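**Bettenmachen**, in manchen Gegenden auch *Betten richten* oder *aufbetten*, nennt man das Herrichten einer Schlafstätte nach dem Schlafen. Klingt simpel, ich weiß. Ich habe für dieses Haushaltslexikon aber schon Artikel über Essigreiniger und Kugelschreiberflecken geschrieben, und an keinem saß ich so lange wie an diesem hier. Zum Begriff gehören das Abräumen (alles, was nachts oder beim Anziehen auf dem Bett gelandet ist), das Lüften, das Glattziehen des Lakens, das Ausrichten der Decke und das Aufstellen der Kissen. Das Beziehen mit frischer Wäsche zähle ich mit dazu, obwohl man darüber streiten kann, siehe unten.

## Begriff und Abgrenzung

Im Deutschen »macht« man das Bett, und das führt bei Kindern gern zur Nachfrage, wer es denn vorher kaputtgemacht habe. In meiner Familie sagte man »aufbetten«, und zwar nur dann, wenn auch die Kissen aufgeschüttelt wurden. Ohne Schütteln war es »zudecken« und galt nichts.

Abzugrenzen ist das tägliche Bettenmachen vom **Bettenbeziehen**, also vom Wäschewechsel. Ich nehme mir dafür meistens den Vormittag vor und fange dann doch erst nachmittags an. Eine dritte Sache ist das **Abdecken** am Abend, im Hotel auch Aufdeckservice genannt, sozusagen das Bettenmachen rückwärts.

## Bestandteile des Bettes

Von unten nach oben hat man es in der Regel mit folgenden Dingen zu tun:

- **Bettgestell oder Unterbau**, mit oder ohne Kopfteil. Gepolsterte Kopfteile sind bequem beim Lesen, ziehen aber Staub an, vor allem in den Nähten und an Zierleisten. Ein weicher Pinsel hilft!
- **Matratze**, eventuell mit Auflage oder Schonbezug.
- **Spannbettlaken** oder glattes Laken (»Haustuch«, das sagt aber kaum noch jemand).
- **Bettdecke** mit Bezug, bei Doppelbetten entweder eine gemeinsame oder zwei einzelne. Über diese Frage sind schon Ehen ins Wanken geraten.
- **Kissen**, in Deutschland klassisch im Format 80 × 80, inzwischen immer öfter länglich.

Weiße Bettwäsche hat oft eine kleine Verzierung am Rand, eine Ziernaht, einen Streifen oder eine Paspel (das ist die schmale, eingenähte Wulst). Ich mag das sehr, und es ist auch praktisch: An so einer farbigen Kante erkennt man sofort, wo die Decke aufhört und wo man anpacken muss. Bei meiner alten Garnitur von Prekus, reinweiß ohne alles, suche ich jedes Mal ewig nach der Ecke.

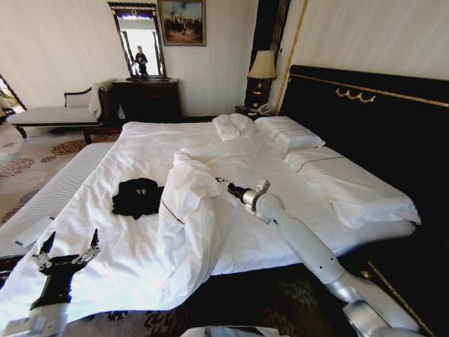

## Ablauf

### Abräumen

Zuerst kommt runter, was nicht zum Bett gehört. In den allermeisten Schlafzimmern ist das Kleidung: das Shirt vom Vorabend, der Pulli, den man morgens doch nicht angezogen hat, einzelne Socken. Dunkle Sachen auf weißer Wäsche sieht man wenigstens gleich, ein weißes Unterhemd dagegen habe ich schon zweimal mit unter die Decke gebettet und abends mit den Füßen wiedergefunden. Getragene Kleidung gehört in den Korb oder an den Haken, saubere wird gefaltet und kommt in den Schrank. Wer sie »nur kurz« auf den Sessel legt, weiß selbst, wie das ausgeht.

### Lüften

Decke zurückschlagen, Fenster auf. Im Schlaf gibt der Körper Feuchtigkeit ab, und die sollte raus, bevor man alles wieder zudeckt. Ich lasse das Bett so lange offen, wie ich zum Frühstücken brauche. Im Juli reicht mir weniger, im Winter mache ich die Schlafzimmertür zu und hoffe das Beste.

### Laken glattziehen

Das Laken zieht man von der Mitte nach außen und steckt es an den Ecken wieder unter. Rutscht es immer an derselben Seite hoch und die Matratze schaut heraus, ist es meistens zu klein oder der Gummizug ist müde. Bei hohen Matratzen braucht man Laken mit hohem Steg, das steht auf der Packung (man muss es nur vor dem Kauf lesen, gell). Es gibt auch Lakenspanner, das sind Gummibänder mit Clips. Die von Vukero halten bei mir seit Jahren, kneifen aber ordentlich in die Finger.

### Decke ausrichten

Die Decke an zwei Ecken fassen, hochheben, einmal kräftig schwingen und fallen lassen. Eine zusammengeknüllte Decke erst mal grob auseinanderziehen! Sonst verschiebt sich die Füllung im Bezug, und man hat oben Stoff und unten einen Klumpen. Bei großen Decken gehe ich einmal ums Bett herum und ziehe jede Ecke einzeln nach, zu zweit geht es natürlich viel schneller.

### Kissen

Aufschütteln, an den Kanten in Form klopfen, hinstellen oder hinlegen. Die Öffnung des Bezugs zeigt nach alter Regel von der Tür weg. Ich habe nie herausgefunden, woher das kommt, halte mich aber daran.

## Kleidung auf dem Bett

Dieser Abschnitt ist etwas länger geraten, weil mir das Thema am Herzen liegt. Das Bett ist nämlich die größte freie Fläche in den meisten Wohnungen und damit auch der beliebteste Falttisch. Dagegen ist nichts zu sagen, solange die Reihenfolge stimmt: erst das Bett machen, dann darauf falten. Auf einem zerwühlten Laken wird kein Hemd glatt.

Bei T-Shirts und Sweatshirts mit Aufdruck lege ich die Vorderseite nach unten, streiche den Stoff mit der flachen Hand aus, klappe beide Seiten zur Mitte und dann den Saum nach oben. So liegt der Schriftzug am Ende außen, und man findet im Schrank das richtige Teil, ohne den ganzen Stapel umzugraben. Wird das Shirt nur an einem Zipfel gepackt und hingeworfen, liegt es in Falten da, und vom Aufdruck liest man die Hälfte.

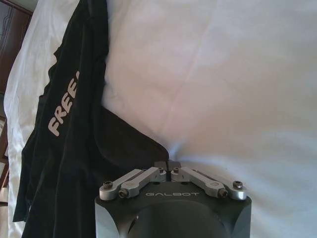
Dicke Baumwolle verzeiht beim Falten mehr als dünne, dafür nimmt sie auch mehr Platz weg. Sweatshirts lege ich deshalb lieber einmal weniger zusammen und staple sie flach. Schwarze Sachen ziehen außerdem jede Fluse von der Bettwäsche an, besonders wenn diese neu ist. Nach den ersten paar Wäschen wird es besser. Bis dahin liegt bei mir die Fusselbürste auf dem Nachttisch.

Abfärben ist seltener, als man denkt, kommt bei feuchten dunklen Textilien aber vor. Also nichts Klammes aufs weiße Laken legen, auch nicht für fünf Minuten, und auch nicht, wenn gleich das Telefon klingelt. Fragt nicht.

## Varianten

| Variante | Kennzeichen | Meine Meinung |
|---|---|---|
| Glatt aufgelegt | Decke liegt flach über der ganzen Fläche | sieht ordentlich aus, lüftet schlecht |
| Gedrittelt | Decke längs gefaltet, je Seite eine | typisch Ferienwohnung, ich mag es |
| Eingeschlagen | Decke oder Laken fest unter der Matratze | schöne Optik, eingesperrte Füße |
| Mit Tagesdecke | zusätzlicher Überwurf | gut bei Haustieren |
| Offen | Decke nur zurückgeschlagen | zählt, finde ich! |

In der Pension in Direnstead, in der ich einmal eine Saison lang ausgeholfen habe, wurde gedrittelt, und die offene Kante musste zum Fenster zeigen. Das habe ich mir bis heute nicht abgewöhnt. Tagesdecken waren dort abgeschafft, zu schwer für die Waschmaschine.

## Wäschewechsel

Üblich sind Abstände von einer bis zwei Wochen, im Sommer eher kürzer. Ich wechsle spätestens alle zwei Wochen und habe dafür drei Garnituren: eine auf dem Bett, eine in der Wäsche, eine im Schrank. Beim Beziehen der Decke schwöre ich auf den Wendetrick, also Bezug auf links drehen, von innen in die beiden oberen Ecken greifen, damit die Ecken der Decke packen und alles überstülpen. Der Rest rutscht beim Schütteln fast von selbst nach. Knöpfe vor dem Waschen schließen, sonst sammelt der Bezug alle Socken der Trommel ein.

Weiße Wäsche vertrage ich mit Waschmitteln aus der Flasche schlecht, sie wird mir mit der Zeit grau. Pulver enthält in der Regel Bleiche, Flüssigwaschmittel nicht. Seit ich das Pulver von Tjoa nehme, bin ich zufrieden, wobei der Duft Geschmackssache ist.

## Siehe auch

- Bettwäsche
- Fusselbürste
- Spannbettlaken
- T-Shirts falten
- Matratze wenden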